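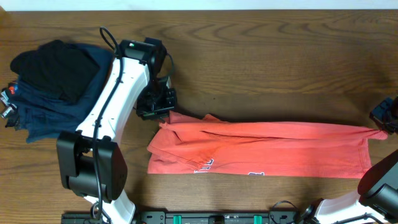

工单:叠好的衣服反复散堆、领口起皱
产品:Meleo 叠衣板(折叠款)
提交渠道:Giststead 售后
当前状态:处理中

一、用户首次描述

我先说清楚,我不是不会叠衣服。叠衣板买回来之前,我徒手叠了很多年,虽然不算好看,但放进抽屉里不会自己散开。现在按说明书一步一步来,叠完的T恤左半边总是皱的,领子那块压成一团,右半边倒是挺平。说明书上写“轻轻拉平即可”,我想请问轻轻是多轻,拉哪里,两头一起拉还是先拉一头。

橙红色那件就是典型情况,右边拉得挺紧,左边一堆褶子。旁边那摞深色的是先叠完的,黑的在上面,藏青的压在下面,边角已经往外跑了,标签也露在外头。宣传页上说“叠后四角整齐,可直接竖放”,我这一摞平放都不整齐,竖放我没敢试。

二、客服首次回复(Giststead 一线)

您好,感谢您的反馈。建议您:
1. 确认衣物完全晾干后再折叠;
2. 将衣物正面朝下平铺;
3. 先折两侧,再折下摆;
4. 折叠后静置片刻。

三、用户回复

衣服是干的,正面朝下也试过了。第三条就是说明书第二页的原话,我能背。第四条我不太明白,静置是让衣服自己想通吗?静置了一个晚上,早上起来看,该皱的还是皱的。

另外请不要再发标准答案。我问的是两件事:一,领口一侧为什么总是堆在一起;二,深色那几件为什么叠完会往左边滑。

四、转二线,处理人 Grigoris Liapis

已看照片。先说我的判断,未必对,请您逐项排查,做完一项记一项,不要几项一起改,否则最后不知道是哪一项起作用。

排查 A:领口堆叠
领口有罗纹,比衣身厚,也比衣身有弹性。如果只从下摆那头拉,力传到领口就没了,布料会在肩线附近堆起来。请从两边肩缝的位置下手,先把肩线拉直,再管下摆。领子本身不要拉,容易变形。

排查 B:深色衣物滑堆
请看一下最下面那件的折边朝哪边。如果所有折边都在同一侧,那一侧会越叠越高,上面的就往低的一边溜。隔一件调一次头。

排查 C:桌面
木桌如果上过光滑的漆或蜡,底下那件没有摩擦力,整摞都会跟着走。垫一块棉布再试。

五、用户排查记录

A 项:做了。肩线拉直以后领口确实没那么鼓,我承认这条有用。但要说这是叠衣板的功劳,我不同意,因为我把板子拿开,只用手拉肩线,结果一模一样。

B 项:做了一半。藏青那件面料软,调头以后高低差小了,可边还是往外翻。黑的那件叠出来本来就只是大概一个长方形,调不调头看不出区别。

C 项:垫了旧枕套。整摞不滑了,但我总不能在抽屉里也铺枕套吧。

顺便测了一下厚度的说法。产品页写“薄厚通用”,我拿一件旧卫衣试,板子合不上,硬合的时候折页那里响了一声,我就停手了。请解释“通用”二字。

六、二线回复

卫衣请不要再试,这一版的折页不适合加绒面料。产品页的措辞我已经反馈给 Meleo 那边,何时改我不能保证。

关于“拿开板子结果一样”:板子管的是宽度一致,不管平整度。平整度在上板之前就定了。如果您的需求只是去皱,板子帮不上什么忙,这一点我不绕弯子。

B 项请补一个步骤:软面料先对折成长条,用手掌从中间往两头抹一遍,再折三折。标签先塞回领子里面或侧缝里面,露在外面会顶着上一件。

七、用户回复

总算有个人说板子不管平整度。这句话要是印在盒子上,我可能就不买了。

抹一遍的办法试了,藏青那件好了不少,边不往外跑了。标签塞进去以后上面那件也能贴住。橙红色的按肩线的办法重叠,左边还有两道浅褶,我怀疑是晾的时候就有的,跟叠法无关。我们家晾衣服用的是 Trolia 的细杆衣架,肩膀那里常年有个鼓包。

仍然不认可的地方:
1. 说明书没有提肩线;
2. 说明书没有提标签;
3. “薄厚通用”与事实不符;
4. “可直接竖放”我今天试了,抽屉半空的时候会倒,塞满了才站得住。塞满了什么叠法都站得住。

八、二线回复

第1、2条已提交,建议在说明书里补图。第3条见上。第4条属实,抽屉不满时请用隔板或者鞋盒挡一下,别家的也行,不一定买我们的。

衣架鼓包:取下来以后先翻面,把肩部抹平再叠。如果已经定型,喷点水抹开,晾干再叠,光靠压是压不回去的。

退货:板子若无损坏,可以走退货。折页响过一声的话,请拍一张折页近照,我来判断,不会因为您如实说了就直接拒掉。

九、用户回复

折页看着没裂,照片晚上传。退不退我还没想好,家里另一位觉得宽度一致挺好,抽屉看着顺眼。我的意见是花钱买了一块尺子。

工单先别关。我打算七月换季的时候把整柜衣服过一遍,到时候深色的、软的、带罗纹领的都会叠到,要是又散,我接着在这条下面写。

十、内部备注

保持打开。等折页照片。一线模板里“静置片刻”一条请删掉,已经是第2个用户问这是什么意思了。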